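I've been using the Prirley hand-held gripper for my laundry-folding demos since December, and I'm a fan! You squeeze, the fingers close, and the policy learns from your own hands — no teleop rig to fight with. My last training run used 225 demos, mostly pants and shirts. 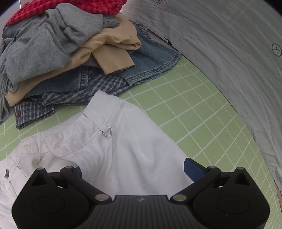 Does it get tiring to hold? After 35 minutes my wrist wants a break, so I stop there and sort files.

Denim is still the weak spot. My policy grabs two layers where I'd want one, and 6 retries didn't fix it. Great for soft stuff, though — I'd buy it again.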